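Last edit: Friday, October 3, 2025. Older notes from February are merged into this file.

# Kellero Table Set

Kellero is a collection of short table activities with small household things: cups, lids, caps, round pieces. Every activity happens on the same teal-green surface, so that the colours of the things can be compared from one recording to another. This file explains what is in the folders, how the things are named and what we know is not so good.

## Contents

| Item | Value |
|---|---|
| Recordings | 1392 |
| Kinds of things | 19 |
| Longest recording | 90 seconds |
| Labels file | `labels.csv` |
| Notes file | `notes.md` |

The things come from three boxes, and we kept the box names as they were: **Fosholm**, **Manolakis** and **Pivura**. The names say only where the box was stored, not who made the thing. A cup from Fosholm and a cup from Pivura can look almost the same, so please check the label before you put them in one group.

## The things

- **Cups.** Cylinders, open at the top. They are labelled `cup` plus the colour. We don't label the size, which is a pity, and we will maybe add it later.
- **Round pieces.** Everything with a round outline that is not a cup or a cap. The label is `round`, also when the thing is flat.
- **Caps.** Small, and easy to lose behind a taller thing. The label is `cap`. If only a part is showing, we still label it, with `part` in the last column.
- **Other.** Spoons, clips, a sponge. Used in the Manolakis recordings mostly.

## How the table is arranged

The things stand in a small group near the middle of the table. The distance between them is not fixed. In the first version we had marks on the surface for each thing, but then all recordings looked too similar and we took the marks off.

A cup always starts with the opening up. A cap may be beside the cup or behind it - both are correct, and `labels.csv` has the column `start_place` for this. We use the words `left`, `right`, `front` and `behind`, always from the side of the table where the head view is taken.
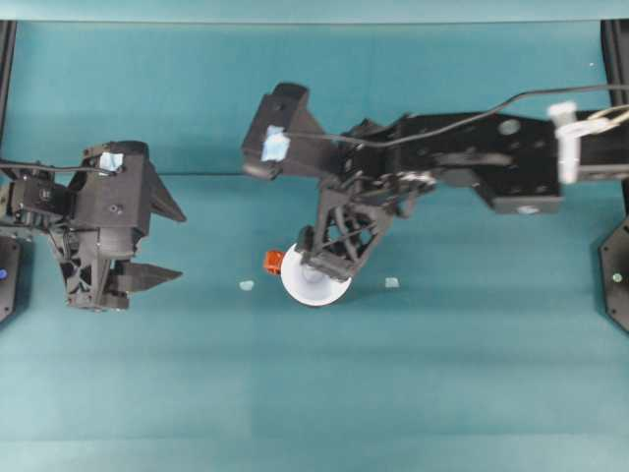
Head view first, with the white round object on the table; wrist view second, with the black cup. 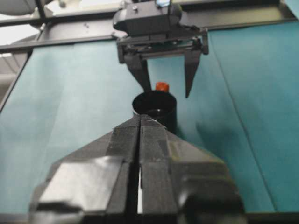
## Colour words

We use a short list only: black, white, grey, red, orange, yellow, green, blue. When a colour is between two words, write both with a hyphen, for example `orange-red`. Please don't write `teal` for a thing, this word is kept for the table.

Dark things were harder to label than we expected. With a black cup the inside can look like one dark oval, and two labellers did not agree if it was empty. For this reason the column `inside` has now a third value, `unknown`. It is better to use it than to guess.

## Known problems

1. In the Pivura folder the light is colder. White things look a little blue.
2. Some caps have the label `lid` from the old list. Treat `lid` and `cap` as the same.
3. Files with a number above 2000 are repeats of earlier recordings with new names. They are not counted in the table of contents.
4. A few notes are still written in the old spelling (`color`). We are changing them to `colour` when we find them.

## If you want to add something

Make a new line in `labels.csv` and leave the old lines in their order. Write the box name, the kind of thing, the colour and the start place. If the thing doesn't fit any kind, use `other` and describe it in `notes.md` with one sentence - short is fine.

Changes to the list of kinds should wait for the next version, so that the numbers in this file stay correct.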